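Ordale households asked to check older toasters as repair library reopens

Flalimthorpe council will cover the cost of electrical safety checks on small kitchen appliances for the rest of the year, after the Ordale repair library reopened in larger rooms on Salazar Street.

The library closed in January when its lease ran out. It reopened on Fri 30 August with seven workbenches, a testing station and a counter where people can drop items off without an appointment.

Coordinator Erick Chege said toasters, kettles and sandwich presses made up most of what came through the door before the move, and he expected that to continue.

"People feel silly bringing in a toaster because a new one doesn't cost much," he said. "But a lot of them only need a good clean or a new cord. It takes us less time than driving to the shops." 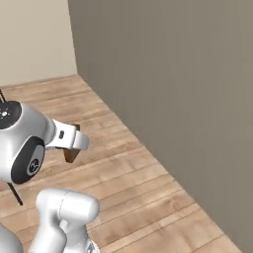

The council's money pays for testing and tagging of any plug-in appliance used in a home kitchen. Residents still pay for parts. A replacement cord is $7 and most other small parts are $5 or less. Anything that fails the test and can't be repaired will be kept for recycling if the owner agrees.

The old rooms behind the Ordale library branch had space for two benches and no storage. Items waiting on parts were kept in Mr Chege's garage, and in winter the line for the testing station often ran out to the car park. The new rooms were a carpet showroom until last year. The council has rewired them and added a ramp at the side entrance.

Rory Paterson, who manages waste services for the council, said small appliances were one of the harder items to deal with at the Flalimthorpe transfer station. They are too bulky for the battery and phone bins, and residents often put them in the yellow-lid recycling, where they have to be pulled out by hand.

"A toaster in the recycling bin is a problem for the sorting line," Mr Paterson said. "We would much prefer to see it fixed, or at least brought in so the metal can be recovered."

He said the council had set aside money for 30 checks a week. If demand is higher than that, people will be put on a list and called when a spot opens up.
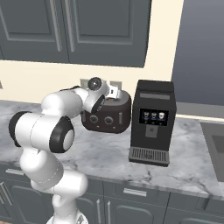

A toaster against the backsplash on a marble countertop.

Residents are also being reminded of some basic care at home. Crumb trays should be emptied once a week if the toaster is used every day. Unplug the toaster first and let it cool. Slide the tray out over the sink or a sheet of newspaper, wipe it with a damp cloth and dry it before putting it back. If there is no tray, turn the toaster upside down over the sink and shake it gently. Do not put a knife or fork into the slots, even when the toaster is unplugged, as this can damage the elements.

Toasters should not sit directly under curtains or a low shelf, and the cord should not run behind the stove. Power boards are best avoided for anything that heats up. A cord that feels warm in use, a plug with brown marks or a lever that will not stay down are all good reasons to stop using the appliance and bring it in.

Mr Chege said the most common fault he sees is a lever that won't latch. In many cases crumbs have built up around the catch and the fix takes a few minutes. Browning dials that have stopped working are the next most common, followed by cords that have been pinched behind a drawer or bent hard at the base.

Some newer models are held together with clips instead of screws and are difficult to open without breaking the case. The library will look at them, but owners are asked to sign a form first.

Microwaves are not accepted because of the risk from stored charge. Gas appliances, fridges and anything with a damaged lithium battery are also excluded. Owners of those items should call the transfer station for advice.

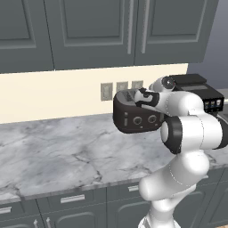

A boxy toaster with two round knobs on the front.

The reopening has been welcomed by other traders on the street. Meton Hardware, two doors down, has agreed to stock common fuses and cords and will give library members a small discount. The store is also lending a display cabinet so repaired items that are never collected can be sold. Money from those sales will go towards tools.

A household membership is $50 a year and includes borrowing from the tool shelf. Membership is not needed for the safety checks, but proof of a Flalimthorpe address is. A rates notice, power bill or driver's licence will do.

The library is looking for people to help at the front counter on weekday mornings. No repair skills are needed. Anyone who wants to work on the benches will be asked to complete a short course in electrical safety, which the council will pay for.

Appliances should be emptied of crumbs and wiped down before drop-off, and cords should be tied. Opening hours are posted at the side entrance on Salazar Street and at the Ordale library branch.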